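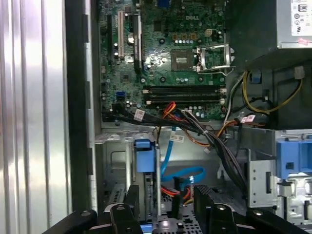
Figure 6. Gripper over an open desktop tower with a Dell board. The processor socket is open and the memory slots are empty.

Seston Bench Cell - Set-Up Guide
Section 6: Presenting a Desktop Tower
Prepared by Seraina Lüthi, Drendico Technical Publications
Sunday, July 5, 2026

This section applies to the Seston Bench Cell fitted with the two-finger gripper and wrist camera. Complete the camera alignment in Section 5 before proceeding.

1. Shut down the tower, unplug it from the wall, and wait 30 seconds.

2. Remove the side panel and lay the tower flat on the bench, with the board facing up.

3. Check the path of the cables. Bundles that cross the board or the drive bays may remain connected, but must not cover the part to be handled.

4. For processor work, release the socket lever and swing the retention frame fully open. The raised frame must be entered as an obstacle in the job file.

5. Select TOWER OPEN on the control panel and set the approach speed to 200 mm per minute.

6. Start the approach. The gripper will stop above the case and wait for the operator to confirm.

CAUTION: Do not touch the contacts inside an open processor socket. Keep hands out of the case while the status light is amber.

CAUTION: Do not open the power supply. It is not a serviceable part under this guide.

Note: Cable labels should be left in place. The camera uses them as reference marks when a job is resumed - removing one will require a new scan.

Note: If error 789 is displayed, press Hold, move the loose cable away from the fingers by hand, and repeat step 6.

Drendico Technical Publications, Stotcombe | Contact Support | © Drendico | Back to top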